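What a Home Robot Costs in Evenings

Every few months somebody in our shared workshop in Clivov announces that household robots have arrived. The latest was Ivan Sirko, who put a white arm on the long table by the window in April and told me it would be clearing dishes by the time the evenings got light. I have spent a lot of hours near that table. I'd like to enter a few doubts.

The first is about the clock. Ivan keeps a notebook and to his credit he let me read it. Of the first 40 hours he logged, 6 went to anything I would call teaching the arm a task. The rest went to mounting, wiring, calibration, reinstalling things, and looking for a setting that had moved between versions. He calls this setup, as if it had an end. I have a friend in Fostard on her third year of setup.

The second is about the kitchen. When people say a robot "works in a kitchen," I want to know which kitchen. Mine has a drawer that sticks, a pan with baked-on egg, and a bag of onions that splits if you look at it. 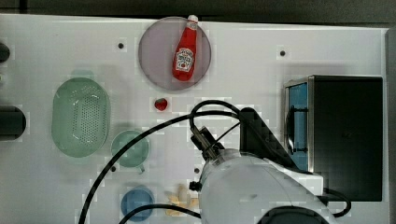
The toy kitchen problem

A play strawberry is a fine place to begin. So is a ketchup bottle lying on a plate. My complaint is with what gets claimed afterward. A toy strawberry can be squeezed the same way all week and it will still be a strawberry. Toy fries don't leave grease on the gripper. The bowl can have a cable lying over it and no soup is lost. Then the numbers come out, and the word "toy" has dropped off somewhere on the way.

Ivan's number is 66 percent over 30 tries at one job, putting the strawberry on the plate. He was pleased, and for a home build I suppose he should be. But a dishwasher that handled two plates in three would go back to the store, and I'd want my bus fare too.

He says the Tymoshchuk people, who run the bigger shop over in Plondton, started with worse. Maybe so. I visited them last winter and saw a very tidy demo, run twice, with a man standing next to it who moved the cup a little each time before pressing the key.

None of this means he should stop. People build model railroads and don't have to promise freight service. If he told visitors he likes the arm and wants to see what it can do, I would pull up a stool and hand him screws — I do that anyway. What I won't do is nod along when he says the thing will be in every home. It isn't in his.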